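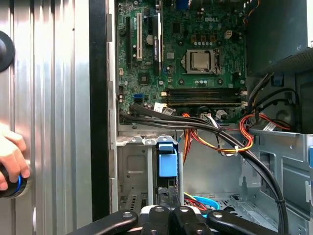 Foto: Archiv Skalora / Nutzung mit Quellenangabe frei

Betreff: Re: [skalora-liste] Neues Album, Reihenfolge + Termin
Datum: 2018-04-21

Hallo zusammen,

kurz zwischen Tür und Angel, muss gleich zum Soundcheck. Antworten stehen unten zwischen den Zitaten.

> Wann kommt das Album denn jetzt? Auf der Seite von Clatum
> stand erst Ende März, jetzt steht da gar nichts mehr.

Ja, ist verschoben. Die Testpressung hatte auf der B-Seite einen Höhenabfall, ab dem dritten Stück klang die Stimme wie hinter einer Decke. Neuer Schnitt ist bestellt. Clatum sagt Ende April für den Download, Vinyl danach. Genaues Datum hab ich selber nicht, bitte nicht bei denen anrufen, die haben schon genug Mails von uns.

> Stimmt es, dass "Makowska" nicht mehr drauf ist? Das war
> live das beste Stück, fände ich sehr schade. Und wie viele
> Platten werden es überhaupt?

Doch, ist drauf! Nur nicht mehr als Opener. Steht jetzt am Ende von Seite A, in der langen Fassung mit dem Akkordeon. Die kurze kommt als Single vorab, ohne das Zwischenspiel. Welche besser ist, darüber streiten wir seit Wochen, ich bin für die lange.

Auflage: 3.000 CDs, Vinyl deutlich weniger, Zahl steht noch nicht fest. Vorbestellungen auf Vinyl bisher 78, davon eine doppelt, also 77. Wer zweimal geklickt hat, bekommt Post von mir.

> Außerdem: wer hat denn jetzt gemischt? In der letzten
> Rundmail stand Clendham, im Netz lese ich was anderes.

Aufgenommen in Clendham, gemischt zuhause bei uns. Steht im Booklet richtig, auf der Clatum-Seite falsch, wird geändert. Clendham war super zum Einspielen, großer Raum, altes Klavier, etwas verstimmt in der Mitte, hört man bei der Ballade auch. Haben wir so gelassen. Die Streicher sind an einem einzigen Nachmittag entstanden, Noten kamen am Abend vorher, entsprechend war die Stimmung.

> Letzte Frage, gibt es die Texte irgendwo? Bei den neuen
> Sachen verstehe ich live höchstens die Hälfte.

Booklet hat 28 Seiten, alle Texte drin, auch die polnischen mit Übersetzung. Für den Download gibts ein PDF dazu. Im zweiten Lied ist in der Übersetzung noch ein Fehler, da muss "Ufer" stehen statt "Rand", ist leider schon gedruckt.

Noch zwei Sachen von mir:

- Gästeliste fürs Release-Konzert: bitte nur per Mail an die Bandadresse, nicht über die Liste. Wer mir schon auf die Mailbox gesprochen hat, bitte nochmal schriftlich, ich krieg das sonst nicht sortiert.
- Die alten Demos nehme ich demnächst von der Seite. Wer die noch haben will, jetzt runterladen. Klingen furchtbar, aber gut, manche mögen das ja.

Und bitte beim Antworten kürzen, die letzte Mail hatte die komplette Diskusion von Februar untendran.

So, muss los. Rest nächste Woche, dann auch die Setlist, wenn wir uns bis dahin geeinigt habn.

Gruß
die Bassfraktion von Skalora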